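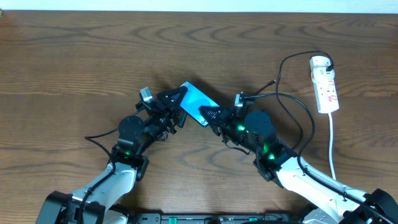 I wiped my phone on my shirt for years and figured that counted as cleaning it. Then I tilted it under the lamp over our wooden table one evening, screen lit up, and oh my. Thumbprints on thumbprints! So now I have a little routine, and it takes me less time than making toast.

First, unplug the phone and take the case off. Turn the screen off too, since smears show up so much better on black glass (you can switch it back on at the end to admire your work). Get a clean microfiber cloth, the kind for eyeglasses. Paper towels are scratchy and they leave fuzz in the speaker holes, which I then had to pick out with a wooden toothpick. Don't do that, by the way. A soft dry toothbrush is much safer.

Dampen one corner of the cloth. Damp, not dripping! I use plain water most days. When somebody in the house has a cold I'll go over it with one of those 70 percent alcohol wipes, squeezed out well first. Never spray anything straight on the phone, and keep the window cleaner and the bleach in the cupboard. Wipe from top to bottom in straight lines, then flip to the dry part of the cloth and buff in small circles for 30 seconds or so.

Hold it by the edges while you do the front. My friend Tsion holds hers at opposite corners and turns it as she goes, and she gets far fewer new prints than I do with my big thumbs.

The case needs a wash too. If it's silicone or plastic, warm water and a drop of dish soap, ten minutes of soaking, rinse, and let it dry all the way before it goes back on. I stand mine up in the dish rack overnight. Leather is another story, so just a barely damp cloth there.

One more thing, about the table. Ours has a lovely wavy grain and I'd like to keep it that way, so I lay down a folded dish towel before the alcohol wipes come out. Some finishes go cloudy where a wet wipe sits. Ask me about the ring by the fruit bowl sometime.

Wash the cloth every couple of weeks, no fabric softener, and hang it up to dry.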